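Testedora by Plaltis: review after six weeks of trying to plan a packing bench with it

I run the afternoon shift on the small parts benches at Akbari. We pack spares for heating systems: valves, seals, thermostats, little bags of screws that get lost if you breathe near them. There are 14 people on the benches and they are the reason I ended up with Testedora on my computer, as somebody upstairs had decided that two of the benches could be "looked at for automation" and I asked to do the looking before a salesman did it for me.

So this is a review by a person who packs and plans rotas. If you write software for a living you will want a different review.

What it is

Testedora is a planning package. You build your bench on screen, put a robot arm on or near it, give it things to pick up and watch it have a go. It costs £616 a year for one seat, and that doesn't include the add-on that reads drawings from other programs. The pitch from Plaltis is that you can find out what a robot would do to your workplace before you buy one. I would put it more narrowly. You can find out where an arm would reach. What it would do to the workplace is a much bigger matter and there's no menu for that.

Getting it going

Installation was fine. The first hour is good fun, I'll admit. There's a starter job with a wooden table, a white arm and a couple of small red blocks, and you can be moving the gripper around before your tea has cooled. Everything responds quickly and the controls are sensible. I've used warehouse software that took a day of training to print a label, so credit where it is due.

You teach the arm by dragging it to a point and saving that point, then dragging it to the next. Open fingers, lower, close, lift. The list of steps down the side is in ordinary English and you can rename them, which I did, and which helped when I showed it to the others.

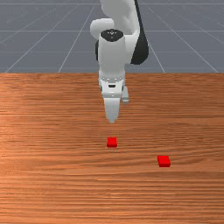 Can a person with no programming background plan a real bench with it?

Up to a point. You can lay out the bench, check reach and set up simple pick and place moves on your own, but anything involving mixed parts, soft packaging or a camera deciding what to pick will need help from someone who has done it before.

And that is where my patience began to go. Our benches are nothing like the starter job. A block has flat sides and stays where you put it. A rubber seal in a polythene bag slides, folds, sticks to the bag beneath it and catches the light differently every time. Testedora lets you set weight and grip friction for each object, and there is a "soft item" setting, though I couldn't get a bag to behave like a bag with it. Mine behaved like a small cushion. The arm picked up the cushion beautifully, every single go, and if I'd been a less suspicious sort of person I might have taken that to the Monday-morning sort of meeting where people nod.

The cycle time figures

Once you've got a job running, the program gives you a cycle time. It's displayed in large green type at the top and it is the most dangerous thing in the package. Managers love a large green number. Ours went straight past everything else on the screen and asked how it compared with a person.

It compares badly as a question, never mind the answer. A packer at our place does the picking, and while picking they see that the thermostat box has a crushed corner, that the label has been printed for the wrong order, that the tray from stores is the old version of the part. They shout across to the next bench. They go and get more tape. None of this appears in a cycle time, and when I added up what my planned cell would still need a human for, it was most of a human.

You can add a "manual task" to the job, to be fair. It shows up as a grey bar with a length you type in yourself. Whatever you type, the program believes it. I typed in something silly to see, and the green number went down a bit and carried on being green.

What it changes for the people

I showed the plan to the bench teams quite early, on a laptop in the canteen. I'm glad I did, and I would do it earlier another time. The reaction was calmer than I had feared. A few of the longer-serving packers were keen to be shot of the heavy boxes of brass fittings, which do nobody's wrists any good. What they didn't want was to spend a shift feeding trays to a machine and clearing up after it, at the machine's pace, with less chance to chat or swap places. We rotate benches at the moment. With the arm at a fixed bench, one person would be tied to it, and the rota I sketched out had that person standing in one spot for far longer than we let anyone stand now.

Testedora has no view of any of this. There is a human figure you can place beside the bench, for checking safe distances. It can stand or it can reach. It never gets bored or needs the toilet, and you can't tell the program that it should move to other work after a while. I wrote to Plaltis asking whether shift patterns were planned and had a friendly reply that thanked me for my interest.

The other thing that came up in the canteen was who would get the better jobs. Somebody would have to be trained to set the arm up and put it right when it stopped, and that's a decent skill with, you'd hope, decent pay. The sales leaflet says "upskilling" in several places. Ask your management to write down how many people, chosen how, and on what grade. Mine is still thinking about it.

Compared with Grunolent

We had a trial of Grunolent before this. It's the plainer of the two, with ugly grey menus and a habit of forgetting where you left your windows. But it makes you enter your stoppages and your faulty parts before it will give you a time at all, and I came to respect that. Testedora hides the same settings under Advanced and leaves them at perfect. For looking around a layout, though, Testedora wins easily. You can swing the view about, come in low over the table or stand back and take in the base and the whole arm, and that is how I spotted that I had put a tape dispenser exactly where the elbow wanted to be.

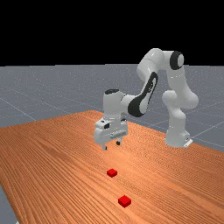 Page last changed: July, to add the notes on the new version

The new version

An update arrived while I was writing this up. Moving between views is smoother and the undo button now undoes one step instead of several. There's a report you can print, with the layout on the front and the steps behind it. The manual task bar is as it was. The soft item setting has a new name and, as far as I can tell, the same cushion inside it.

They have also added a "team impact" page to the report. I got quite hopeful. It turns the saved time into a number of staff hours and stops there, without a word about where those hours go. I leave it out when I print ours, and I'd suggest having a conversation with whoever prints yours.

Things I liked

The reach check is excellent. You can see straight away whether the arm gets to the back of the bench, and it warns you when a joint is going to be folded up awkwardly. The step list is readable by anybody. Files are small enough to email. The help pages are written by somebody who has met a beginner, although the page on trays stops halfway through the subject and sends you to a video.

It was also useful in a way Plaltis might not enjoy. Building the bench on screen made me measure the real one properly, and we found that the tape and the void fill were both kept on the wrong side for right-handed packers. We moved them over. Everyone on that bench prefers it, and no arm was involved.

Things I didn't

Perfect settings as the starting point. The green number. The price of the drawings add-on, which you'll want as soon as you try to bring in anything of your own. Crashes, now and then, always with the bigger layouts. And the feeling throughout that the work being planned is the bit where fingers close on an object, with everything a packer knows filed under the grey bar.

Should you buy it?

For a workplace with the same hard part arriving in the same place all day, it's worth a year's seat, and I expect the figures would be closer to the truth than ours were. For mixed small parts I'd try to borrow a seat first. Take a bag of your most annoying stock to the demonstration and ask them to model that, while you watch, and don't let them swap it for a box.

If your firm already has it and you're on the shop floor, ask to see the job on screen and ask what's been typed into the manual tasks. You are allowed to know how long somebody thinks your work takes.

We haven't bought an arm. The brass fittings bench is still being talked about, and I'd support that one if the rotation can be sorted out. The small parts benches are staying as they are for now, with the tape on the left.

Three stars out of five. I took one off for the cushion and one for the green number, and the "team impact" page very nearly cost it another.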